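社区老年人日间照护服务项目中期进展报告
提交单位：Willulness社区服务中心
提交对象：Khaemba公益基金项目管理部
报告期：项目启动至九月底

一、总体情况

本项目由Khaemba公益基金资助，在Trorkia片区三个社区实施，面向独居及高龄老年人提供日间照护、助餐、健康监测和居家环境改善服务。截至九月底，项目累计登记服务对象551人，其中80岁以上老年人占比较高，与立项时的人口摸底结果基本一致。各项工作总体按照资助协议所附进度表推进，助餐服务进度略有提前，居家环境改善进度滞后，具体原因及调整措施见第四部分。

报告期内，项目未发生安全责任事故。项目执行团队人员基本稳定，七月有一名护理员离岗，岗位于八月补齐，期间由东站点抽调人员支援，未影响日常排班。

二、主要工作进展

（一）日间照护
东、西两个站点均已正常开放，每日开放时间为上午八时至下午四时三十分。西站点原定四月启用，因消防验收整改推迟至五月。整改内容为更换疏散指示标识和增设一处应急照明，费用在开办经费中列支，未超出预算科目。

两个站点共设日间照护床位30张。六月以后使用率明显上升，西站点午休时段多次满员，部分老年人改为半日照护。执行团队已与家属逐户沟通，对确需全日照护的老年人优先安排床位。

（二）助餐服务
助餐服务由中央厨房统一供餐，站点负责分餐和送餐上门。菜单每两周更换一次，并为糖尿病、高血压老年人单列低糖低盐餐。八月起增加软食选项，主要供牙齿缺损及吞咽功能减退的老年人选用。

暑期高温时段，送餐时间提前至上午十时三十分，保温箱全部更换为带温度记录的型号。留样制度执行正常，片区市场监管所在七月抽查一次，提出的冷藏柜标签不规范问题已于当周整改完毕。

（三）健康监测
项目与片区卫生服务站签订合作协议，每月为登记老年人测量血压、血糖，并建立纸质和电子两套档案。电子档案使用Zedo管理系统，六月完成数据迁移。迁移过程中发现部分早期记录身份信息不全，团队已安排专人入户核对，目前尚有29份档案待补充，预计十月底前完成。

对监测中发现数值异常的老年人，由站点护理员当日电话告知家属，并转介至卫生服务站复诊。转介记录随季度台账一并报送。

（四）居家环境改善
本项工作包括卫生间扶手安装、地面防滑处理、门槛改造和照明更换。入户评估已全部结束，施工进度低于计划。滞后主要集中在北片老旧楼栋，该处部分卫生间墙体为空心砖，无法直接固定扶手，需改用落地式支架，采购和安装周期相应延长。

评估中还发现，不少家庭的地毯、脚垫未作固定，过道堆放杂物的情况较为普遍。团队据此编写了居家防跌倒宣传单页，随送餐发放，并在站点组织讲解。家属反映单页字号偏小，第二版已调整为大字版，同时增加了夜间起身的注意事项。

三、经费执行情况

报告期内经费支出按资助协议规定的科目执行，人员费用与助餐补贴两项支出进度正常。居家环境改善科目因施工滞后，执行率偏低。开办经费已全部使用完毕，西站点家具采购结余转入日常耗材，此项调整已于六月书面报备。

会计凭证按月装订，固定资产均已粘贴标签并登记入册。首笔资助款的审计工作由基金指定机构承担，所需材料已于八月提交，审计意见待出具。

四、存在问题及调整措施

一是居家环境改善进度滞后。团队已与施工方重新商定工期，增加一个施工小组，优先完成有跌倒史老年人家庭的改造。落地式支架的追加采购拟在本科目内调剂解决，不申请增加资助总额。

二是西站点午休空间紧张。拟将原多功能室隔出一部分作为休息区，墙面和地面方案正在比选，室内布置须兼顾轮椅通行和夜间照明要求。 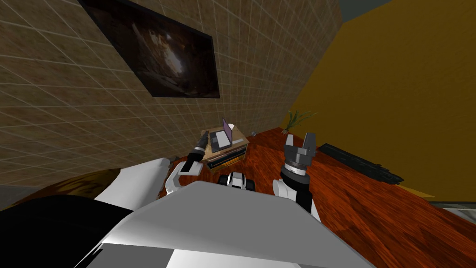
图1　室内空间三维模拟画面：木纹地面、米色砖墙与黄色墙面

三是护理员培训不足。现有护理员对失智老年人的沟通和安抚方法掌握不够，上半年家属意见中有多条与此有关。下半年计划安排两期专题培训，由卫生服务站派员授课，考核不合格者不安排单独值班。

四是冬季送餐保障。北片部分楼栋无电梯，坡道在雨雪天气易结冰，需提前备足防滑鞋套和备用保温箱，并与物业明确清扫时段。

五、下一阶段工作计划

十月，完成待补充档案的核对，启动首期失智照护培训，提交西站点休息区改造方案供基金审阅。

十一月，完成有跌倒史老年人家庭的全部改造，组织服务对象满意度调查。调查采用入户问答方式，由站点以外人员执行，问卷初稿将于实施前送项目管理部征求意见。

十二月，完成年度台账整理、固定资产盘点和决算编制，提交年度报告。

六、需基金协调事项

请项目管理部就以下两项予以答复：居家环境改善科目内调剂采购落地式支架的审批方式；西站点休息区改造是否需另行报送施工图纸。

附件：服务对象登记汇总表、经费支出明细表、助餐留样检查记录、转介台账。

Willulness社区服务中心
十月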